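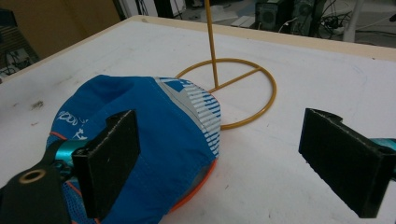 Planning and Buying Automation Equipment
Unit 9 handout: Budgeting for manipulation work
Instructor: Hazel Holloway

Read before class. Bring a calculator and last unit's quote sheets.

1. What the quote leaves out

A vendor quote covers the arm, the controller and usually a gripper. It seldom covers the work. When Ghassan Khalaf went through the Prorance proposal with last year's group, the hardware line came to 69 percent of what the buyer ended up spending in the first year. The rest went to finger pads, table surfaces, computers, mounting parts, test objects and, above all, people's hours. None of that was in the brochure.

So when a sales deck says "handles soft goods," ask which ones. A folded towel in a fixed tray is a soft good. So is a cap that has to go on a wire stand, and a cap creases, rolls onto its side and has an opening that can face any direction. The two jobs shouldn't share a budget line, and I would want to see the second one done on my own table before I paid for it.

2. Success rates

Vutitz advertises 92 percent. Find out:
- 92 percent of what? Grasps, or finished placements?
- Who put the object back between tries, and was it put back the same way each time?
- Did a stand that got knocked over count as a failure?
- How many different objects were used?

If the answer is "we'll get back to you," budget as though the number didn't exist.
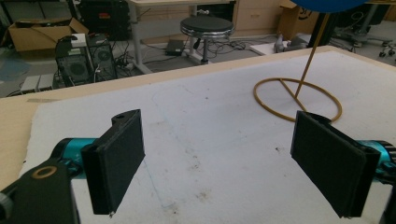
3. Hand-held tools before arms

A hand-held gripper lets a person work through the task with the same kind of fingers before anyone signs for a robot. Nghĩa Trình argues that this should come first in every plan. I mostly agree, with a warning: a person holding the tool makes up for bad pads and poor reach without noticing. Good results by hand tell you the fingers can do the job. They say very little about the arm.

Put these on separate lines:
- Hand-held tools, at least 2
- Spare pads
- Table covering
- Computers and storage
- Floor space and cable runs (people forget this, then trip on it)
- Operator hours, including resets

4. For class

Catinca Sârbu will hand out the Yao and Cekine quotes. Mark every line you can't trace to a part or an hour of labor. Then write one paragraph on which purchase you would put off until September and what evidence would change your mind. "The vendor seemed confident" will not get credit.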